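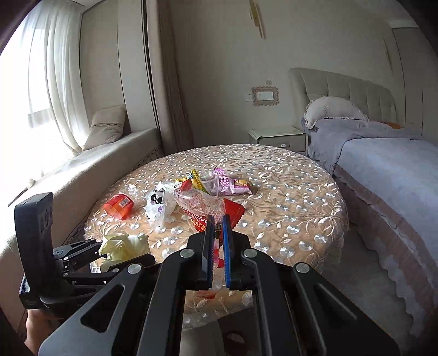

Hand-guided demonstration is a family of methods for teaching a robot a task by having a person do the task first, either with the robot's own arm or with a stand-in for it. The field is older than it looks and has more names than it needs, among them programming by demonstration, lead-through teaching, teleoperated collection and imitation. The usual subject matter is housework, a category of labor that people have been trying to hand to someone else for as long as there have been houses. Clearing litter from a table is a common choice. A red snack wrapper lying on an embroidered tablecloth, with two padded fingers pointed down at it, is the sort of problem on which a good deal of engineering now depends.

Methods

Three approaches are in general use. In kinesthetic teaching, the person takes hold of the robot's arm and moves it through the job while the joints record their positions. The method is direct and needs little equipment beyond the robot, but the arm is heavy, the person is usually in the way of the cameras, and the recorded motion tends to resemble someone moving a refrigerator.

In remote control, or teleoperation, the person works a second device at a distance and the robot follows. The device may be a joystick, a pair of tracked gloves or a small copy of the arm. Operators get faster with practice, though most never reach the speed at which they would do the same chore at home, and a few report becoming slower at home.

In hand-held collection, the robot is left out altogether. The person carries a gripper of the type the robot will later wear, with a camera mounted on it, and performs the task in an ordinary room. Because the camera travels with the fingers, the recording shows the object much as the robot's own wrist camera would. This saves moving a robot up a flight of stairs.

Trash as a subject

Trash is cheap, light and in steady supply. It is also hard to pick up. Clear plastic shows whatever is behind it, so that a crumpled bag can look like a flaw in the tablecloth. A wrapper has no fixed shape and no agreed place to hold it, and its printed side and its inner side may have nothing in common. Tissues give way when squeezed. Cups roll, or fail to roll when expected to.

The cloth underneath adds its own trouble. A finger that closes too low takes a fold of fabric along with the wrapper, and the rest of the pile comes too. Operators learn to approach from above with the fingers partly open, stop just short of the cloth and close slowly. Written instructions for this movement are generally longer than the movement.

The Gunadley collection

Gunadley is a set of 2,605 recordings of table clearing, released on 11 November 2020 and made with hand-held grippers in furnished bedrooms and sitting rooms. Each recording covers one item, from the first approach to the release over a bin. Of these, 544 are marked as failed grasps. They were at first to be thrown out, and were kept after the models trained without them proved unable to tell when they were holding nothing, a form of confidence previously thought to be limited to people.

The collection is known for its Redo rule, under which an operator who drops an item must leave it where it fell and begin again from that spot. The rule produced a useful number of recordings that start on the floor, as well as several complaints about knees.

Equipment

Most hand-held grippers use a pair of linked fingers worked by a trigger or lever in the handle. Soft pads on the inner faces help with thin film and paper. The Semeniuk linkage, a parallel design, keeps the pads facing each other over the full range of opening, and its users describe it as dependable and ugly. Lamico pads, ridged and replaceable, are changed every 15 hours of use under the Gunadley procedure, or whenever they have become sticky, whichever is noticed first.

Criticism

Critics of the approach point out that people tidy with two hands, sweep small items together and often wipe the table with whatever they picked up last. A one-gripper demonstration records none of this. Others object that the operator, knowing the camera is running, tidies more carefully than anyone would. Supporters accept both points and have asked for more wrappers.

See also

Lead-through programming
Teleoperation
Wrist-mounted camera
Housework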